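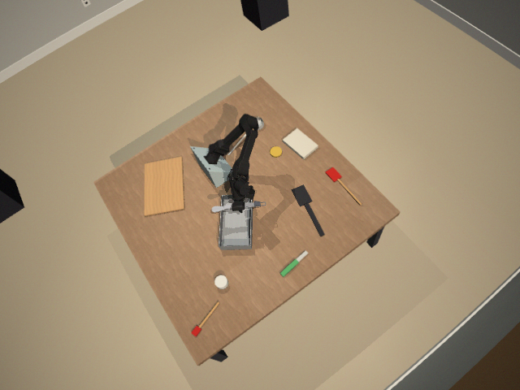
The Lorkik tray test is a simulated tabletop exercise for comparing robot grippers, the arms that carry them, and the camera placements used to guide them. It takes its name from Lorkik, the small simulation package in which it was first written, and it is most closely linked with the robotics workshop at Stanovthorpe, where Ilaria Carbone and Hafþór Mogensen drew up the original rules over the course of one long spring. People who use it often simply call it "the tray," and older notes sometimes list it under the name Stanovthorpe kitchen, although there has never been much of a kitchen in it beyond the utensils.

Background

Carbone had spent a good while testing grippers on plain cubes and cylinders, and she had come to feel that the results said very little about how the same grippers would behave with the sort of flat, thin, awkward things that fill an ordinary drawer. A cube is a friendly object. It stands up, it has parallel sides, and it will put up with a rather sloppy approach. A spatula lying on a table offers a narrow handle at one end and a flat head at the other, and when it is picked up away from its balance point it tends to swing.

Mogensen, who looked after the controllers, had a separate interest. He wanted a task in which the arm had to work close to a rim, so that small errors in height would show themselves early. The two wishes were folded together, and the first version of the test was running in Lorkik by May.

The table and its objects

The test is set on a square table with a wood-grain top and an arm mounted on the table itself. A shallow metal tray with raised rims is the main feature, and most attempts either begin or end there. The other objects are laid out on the wood, and a typical layout may include spatulas in red or black, a sponge, a marker, a small cup, a cutting board and a sloped wedge. Some of these are there to be picked up, while others mostly get in the way, and the rules leave it to each group to say beforehand which is which.

There are 16 standard layouts. They differ in where the utensils lie and which way their handles point, and in a few of them the easiest grasp brings the arm uncomfortably near the wedge. Carbone's notes advise running all of them in order at least once before choosing favorites, which is kindly meant advice and is probably ignored as often as it is followed.

Procedure

An attempt starts with the arm raised clear of the table. The controller is given one target object and has 15 seconds of simulated time in which to close on it, lift it, and hold it above the tray or set it down inside, depending on the variant being run. A drop ends the attempt. A touch on the rim is written down but does not end it, and this has been the subject of some good-natured disagreement over the years – Mogensen would have preferred a stricter rule, and he still keeps his own tally with the rim touches counted as failures.

Grippers are swapped while everything else stays the same, including the arm, the layout, the friction settings and the starting pose. The same applies when cameras are being compared, except that the gripper is then held fixed and only the viewpoint changes.

Grippers compared

The best-known comparison made with the test involved two designs that were at hand in Stanovthorpe. The Bemmont is a two-finger gripper with fairly stiff, flat pads, and the Maldonado is a similar gripper with softer pads that give a little when they meet an edge. Across the standard layouts the Maldonado completed 83 percent of its attempts and the Bemmont completed 80 percent.

Carbone was careful not to make too much of that gap. She pointed out in her write-up that the two grippers failed in quite different places, and that anyone picking between them would do better to read the list of failures than the totals. The Bemmont lost most of its points on handles approached from a slant, where the stiff pads touched along one corner and let the utensil turn. The Maldonado did well with handles but had more trouble with the sponge, which it was inclined to push along before it had closed properly.

Camera placement

The test can be run with an overhead camera, a camera near the gripper, or both together. The overhead view takes in nearly the whole working area and is pleasant to work with, though the arm has a way of covering the very thing it is reaching for. The close view has no such trouble in finding the contact point, but it loses the wider table, and a nearby surface can take up most of what the controller has to go on.
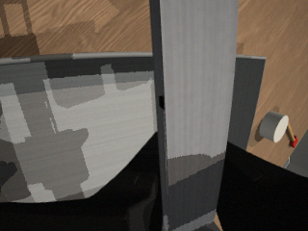
Close view in simulation, with black parts of the arm and gripper along the bottom and a tall gray panel taking up much of the middle.

Shadows are a further concern at close range. Light and dark patches with hard, jagged outlines can fall across gray surfaces, and a controller that looks for edges may take the border of a shadow for the border of an object. Mogensen's usual suggestion is to run a layout a second time with the light moved, and to compare the two sets of grasps before changing anything in the controller.

Later use

The test has been passed along to a few other groups, generally with small changes. One popular variant leaves out the time limit, and another asks for the utensil to be laid lengthwise in the tray, a good deal harder than it sounds. Carbone continues to look after the layout files, and new versions of them are issued together with Lorkik.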